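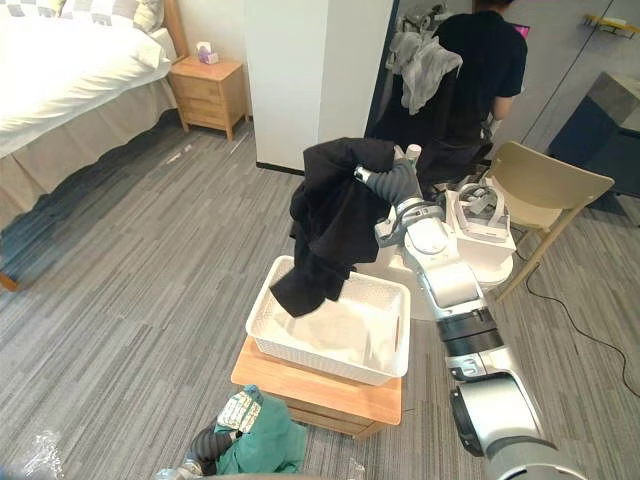 Figure 2. The basket on its stool in the bedroom, with a black garment over the near left rim and a teal-green cloth held low at the left.

4.2 Where the basket lives

Most writing on household laundry begins at the washing machine, as if clothes arrived there by post. Our interest is in the stretch before that, between the body and the drum, and in the piece of furniture that presides over it. In the homes we studied this was nearly always a basket, and the basket was nearly always in the way.

The diaries collected by Kinyua for the first phase of the project give a fair idea of the problem. Of the 40 households that kept one, most recorded a moment when somebody walked into the basket, moved it, and then complained that it had been moved. Sadeghi's coding scheme originally had no category for this. It was added in December under the heading "displacement (disputed)" and went on to become the busiest column in the spreadsheet.

Height turned out to matter more than we had planned for. A basket on the floor is treated as a target. People throw at it from the doorway, miss, and record the attempt as a success. A basket raised on a stool, as in Figure 2, gets different treatment. The rim comes up closer to the hand, and clothes are placed in it or laid over it, with the result that a garment can spend a long time half in and half out. We call this state "rimmed". A black garment hung over the edge with a corner dipping inside is a textbook case, or would be if there were a textbook.

Rimmed clothes are socially awkward objects. In the interviews, participants were firm that anything inside the basket was dirty and anything in a drawer was clean, but a rimmed garment could be claimed for either side. One father of two described it as "resting". His daughter, interviewed separately, described it as "Dad's". Several participants admitted to retrieving a rimmed item, smelling it, and wearing it to work, and one asked that her answer be kept apart from her name, her street and the name of her employer. We have done our best.

The stool itself deserves a word. We asked people to put the basket wherever it would naturally go, and then asked why they had put it there. Low wooden stools were a favourite. They are light enough to shift with a foot, they have a flat top, and very few people seem to want to sit on them. The Brarnum survey of small furniture, from which we borrowed our categories, lists the stool under seating. On the evidence of our diaries it belongs under shelving, with a footnote.

Baskets with open sides brought their own complications. A woven or lattice pattern lets air through, and participants liked to say so, but it also lets everyone see what is in there. Households with lattice baskets reported emptying them sooner than households with solid hampers. We would love to credit ventilation. The interviews point fairly plainly to embarrassment.

4.3 The empty basket

We had assumed that an empty basket was a basket with nothing to tell us. This was a mistake, and it took the second round of diaries to show it.
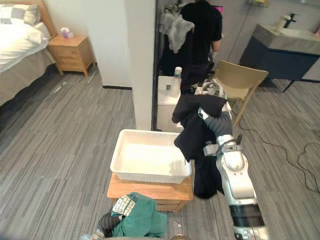
Participants gave the empty basket far more attention than the full one. A full basket was scenery, and could be stepped around for 8 days in one well-documented case. An empty basket looked like an instruction. People wrote of noticing it from the bed, getting up, and going off to find something to put in it - a towel, a cardigan with nothing wrong with it, once a bath mat that had been washed that morning. Kinyua refers to this in his notes as "feeding". The term has stuck in our meetings, though a reviewer of an earlier draft found it undignified.

Position in the room shaped how often feeding took place. Where the basket stood in open carpet, with the bed to one side and the bathroom within reach, it drew from both directions: sheets and pillowcases from the one, hand towels from the other. Where it was pushed against a wall or behind a door, it filled slowly and with the clothes of one person, generally the person who had put it there. Households in the Justomora group, all of them in small flats, had the least floor to give away and the strongest opinions about who was using it.

The nightstand was the basket's main rival. A surface beside the bed will collect tissues, glasses and a phone without protest, and from there it is a short step to socks. Participants with two drawers in the nightstand told us that one of them was "for things", and on being asked which things, changed the subject. We logged any garment left on or in a nightstand overnight as diverted laundry. Diverted laundry was rarely mentioned in the diaries and often found by us.

Chairs performed much as expected. The so-called chair pile has been described before, most fully in the Lai study of student rooms, and we have little to add except that it is not confined to students. A chair with a curved back holds more than a straight one. We did not measure this properly, but we did watch a man hang 2 dressing gowns, a coat and a fitted sheet from one without stopping his conversation.

The question of colour can be dealt with quickly. Every household said it sorted darks from lights. In practice sorting happened at the machine, if at all, and a black garment and a green cloth would share a basket in perfect peace until wash day. The Feson checklist, which we issued to all participants, included a space for separate loads. Of the 200 checklists returned, a good many had this space filled in with a tick, and a few with a remark we have left out of the appendix.

A limitation should be noted before the next section. Our visits were announced, and an announced visit does terrible things to a bedroom. Beds were made that had not been made in some time, by the owners' own account, and at least one basket had been bought for the occasion and still had its sticker on. Sadeghi tried arriving early to get around this. He was given tea in the kitchen and kept there until the noises upstairs had finished.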